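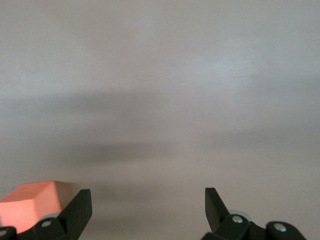

Wrist camera view: fingers apart over a plain gray surface, salmon-pink block outside the left finger.

Zinari Grasp Recovery: Frequently Asked Questions

What does the method do?
Zinari is a policy add-on for two-finger grippers. It handles cases where the target lies near the gripper but outside the opening between the fingers. The base policy proposes a motion, and Zinari either passes it through or replaces it with a short lateral correction.

Which camera does it use?
Only the one at the wrist. The overhead view is recorded for later review and is never fed to the network.

Why are out-of-focus views kept in the training set?
Plain surfaces at close range often give the camera little to focus on. An early version filtered these views out and performed worse on blank tabletops. The current version keeps them and lowers their weight in the depth term.

What counts as an offset case?
Any view in which part of the target is visible and no part of it falls between the fingers. The block in the view at the top of this page meets the definition: it is low on the left, partly hidden by the gripper hardware. Views with no visible target are labeled "search" and go to a separate head.

How much data was used?
The Rarneck set has 1000 episodes. We split off 500 for training the correction head and used the rest for the base policy. Episodes were not shared between the two.

How is a trial scored?
Each trial allows 5 corrections. A trial passes if the target is between the fingers before the gripper closes. Lift success is reported separately, as it depends on finger pads and object weight.

Does it work with other grippers?
We tested 4 finger shapes on the Oakley bench. Flat, angled tips gave the most stable results. Wide, soft tips hid too much of the target, and the head often chose the wrong side.

What are the known failure modes?
Dark targets against black fingers are the main one. The second is a target visible on both sides of the same finger, which makes the correction oscillate. A hysteresis term reduces this but adds delay.

Can I run it without the Brimley controller?
Yes. Any controller that accepts Cartesian velocity commands will work. Set the lateral speed limit before the first run; the default assumes Brimley units.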